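# Bags, Straps and Pockets: How a Cloth Bag Carries Your Things

A learning page for readers aged seven to ten, prepared by the Senari Children's Learning Room
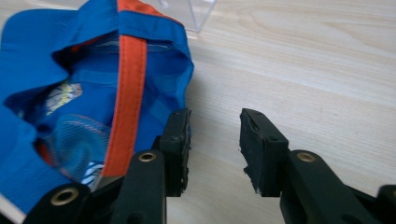
## What is a bag?

A bag is a container made from something that bends. A box keeps its shape when it is empty. A cloth bag does not. When there is nothing inside, the cloth folds, wrinkles and sinks down. When you fill it, the cloth moves outward to make room.

Bright blue cloth with orange trim is easy to find on a pale wooden table. Colors that are very different from each other are said to have strong contrast. People who design things for children often use strong contrast, so that a child can find the right item quickly in a busy hallway.

## The parts to know

Many cloth items that carry things have parts with special names. You may wish to learn these words.

- **Opening:** the place where things go in and come out.
- **Rim:** the edge that runs along the opening. On soft cloth, the rim can bend and fold over itself.
- **Strap:** a long, narrow band. Some straps are for holding, and others make the cloth stronger.
- **Trim:** a strip added along an edge. It can protect the edge, and it can also be there for decoration.
- **Lining:** a second layer of cloth on the inside. Not every bag has one.

Sometimes the inside of a cloth item is patterned. Stripes and curved lines may run across it, and a small cartoon-like figure may be hiding among the folds. You have to open the cloth and look in to find such things.

## Why does a strap have stitched edges?

Take a strip of paper and pull it gently from both ends. It holds for a while. Now make a tiny tear in one side and pull again. The paper rips at the tear almost at once.

Cloth can behave in a similar way. If the edge of a strap begins to come apart, the threads next to it have to do more work. A row of stitches along each edge helps to hold the threads in place.

The width of a strap matters too. A thin string can dig into your hand or shoulder. A wide strap spreads the same weight over more of your skin, and it feels more comfortable. The bag has not become lighter - the weight is only shared out better.

## How is a cloth bag made?

Most cloth bags begin as flat pieces. A worker lays out the cloth, marks the shapes and cuts them. The pieces are then sewn together, usually with the inside facing out. When the sewing is finished, the bag is turned the right way round and most of the rough edges disappear inside.

At the Mühlbauer sewing workshop, which our Learning Room visited in January, one large roll of thread holds 1000 meters. The workshop's small school bag uses 67 meters of thread. Much of it goes into the places where the straps are joined, as these places are sewn over 3 times.

Look for these joins on your own bag. You may find a small square of stitches with a cross in the middle. This is called a box stitch, and it is one way to fasten a strap firmly.

## Soft containers and stiff containers

A clear plastic box and a cloth bag can both hold things, but each has its own strengths.

A clear box lets you see what is inside without opening it. Its sides stay straight, so it can protect something that must not be squashed, such as a paper model. An empty box still takes up the same space on a shelf.

A cloth bag can be folded or rolled up when it is empty. It can fit around objects with odd shapes. It does not give as much protection, and a sharp pencil may poke through the cloth.

Before you choose, think about what you need to carry. Would you put a ripe peach in a soft bag under three heavy books?

## Activity: test your strap

You will need a cloth bag with a strap, a kitchen scale, some books and an adult to help.

1. Ask the adult to help you weigh the books. Choose enough to make 700 grams.
2. Put the books in the bag and hold it by the strap with your hand flat.
3. Walk slowly across the room and back.
4. Put the bag down. Look at your palm. Is there a mark?
5. Twist the strap until it is narrow, and hold it again in the same way.
6. Walk across the room once more, then compare how your hand feels.

Write down which way was more comfortable. If you have another bag with a thinner strap, repeat the test with the same books.

## Taking care of a cloth bag

Empty your bag completely at the end of the week. Open it wide and look into the corners, where crumbs and small pieces of paper collect. Shake it outdoors or over a trash can.

Read the care label before washing. Some bags may go into the machine and others must be wiped by hand. Hang a washed bag with the opening facing down.

Check the straps from time to time. If you see a loose thread, do not pull it. Show it to an adult, who can trim the thread or sew the place again.

## Words from this page

**Contrast:** a strong difference, for example between two colors.

**Join:** a place where two pieces meet and are fastened.

**Care label:** a small tag that explains how to clean an item.

*Senari Children's Learning Room, Thursday, February 7, 2019. Teachers may copy this page for use in class.*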